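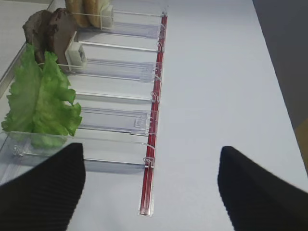
Why does a gripper keep dropping thin slices when it handles thick ones without trouble?
Most often the closing width was set on a thick item and never changed, so the fingers stop before they have a real hold on anything slimmer.

Fixing dropped slices on a burger-building arm
By Aaliyah Petrenko

I love this job! A burger build is such a good workout for an arm, with so many shapes going onto one tray, and ours (we call the cell Jokolik) ran beautifully right up to the day it started letting go of the cheese halfway over. No error, no alarm, just fingers traveling happily to the tray with nothing in them. If yours does the same, work through this before you touch the arm's path.
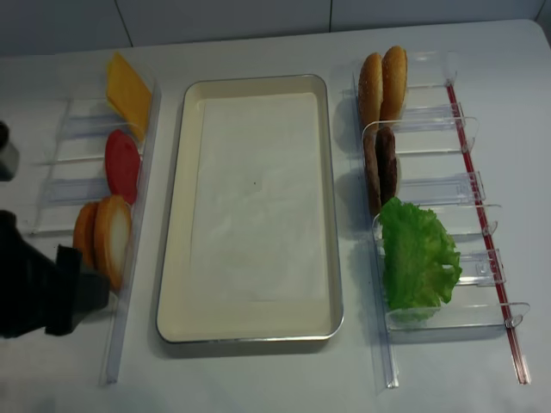

4 min read

Before you start
Pause the program and press the emergency stop before your hands go anywhere near the racks. Pichit Chuensuk once reached in on a plain pause and the arm resumed on a timer. He was fine, but we changed the rule that afternoon.

Step 1. Read the log
Look up the finger width at each pick. Ours closed to the same value on the patty, the tomato and the cheese, and there was our fault, sitting in plain sight.

Step 2. Give each item its own width
Stand one piece in its slot, release the stop, and close the fingers in slow jog until they just hold it. Save that number under the item's name. Go gently with lettuce, which squashes a long way before it feels held.

Step 3. Check the angle
Pieces lean in their slots, and the fingers need to lean with them. Match the wrist to the piece and come in slowly. If a fingertip touches a divider, back out and teach the pick again.

Step 4. Add a hold check
After the lift, have the program compare the finger width with the saved one. Too narrow means the piece is gone, and the arm should stop right there over the rack. (Montserrat Galindo wrote ours in one evening and I'm still thrilled with it.)

Step 5. Run it 40 times
Start at low speed, then go up a little at a time. Write down every drop along with the item and the slot. We had one more miss, on the cheese, and re-teaching that slot cleared it.

Keep a copy of the old widths until the new ones have been through a full day of runs.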